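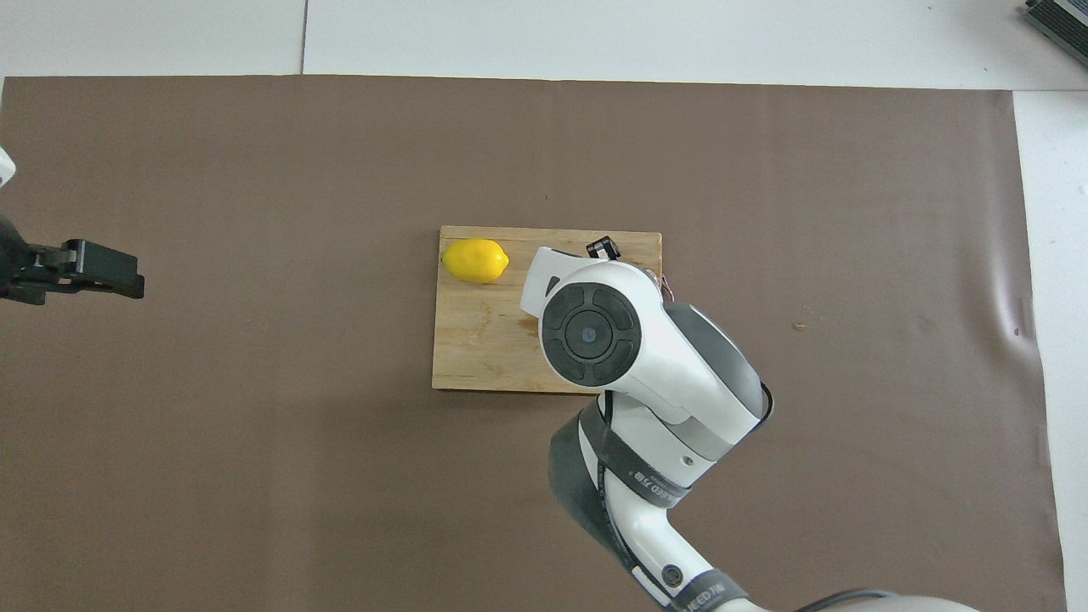
Step 3: Salt and lemon for the stains

By now your cutting board has been scraped and given a good wash, and you're probably looking at a stain or two that didn't budge. Don't worry, mine has plenty! Sprinkle coarse salt over the whole board (be generous, it's cheap), then cut a lemon in half and rub the cut side over the salt in small circles, squeezing a little as you go. My neighbor Lieselotte Hinrichs swears by going with the grain, and I've tried it both ways and never noticed much difference, so do whatever feels nice. Let it all sit for 5 minutes, wipe it off with a damp cloth, and stand the board on its edge overnight.

Step 4: Oil it

Warm some food-grade mineral oil by setting the bottle in a bowl of hot water. Pour a little puddle in the middle and spread it with a soft rag, sides and ends too – the ends drink up a lot more than you'd expect. Wait 45 minutes, wipe off whatever is left, and then turn it over and do the back.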